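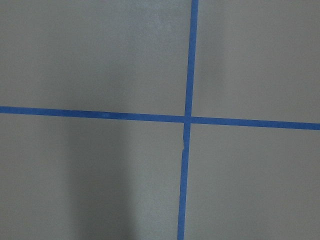 Blue tape on a gray surface, the crossing a little right of center.

Finding the middle again

At Janano, the control software begins every working day with a cross of tape. Elif Naz Kaplan wrote the part that searches for the two lines and calculates where they meet. Her first version trusted the edges too much – one small nick in the tape could pull the answer to the side. The new version fits each line from 400 points and throws away those which do not agree. It also does not expect a right angle. "People put tape by hand," she says. "The program must accept this." In June the planner will start to use her result directly.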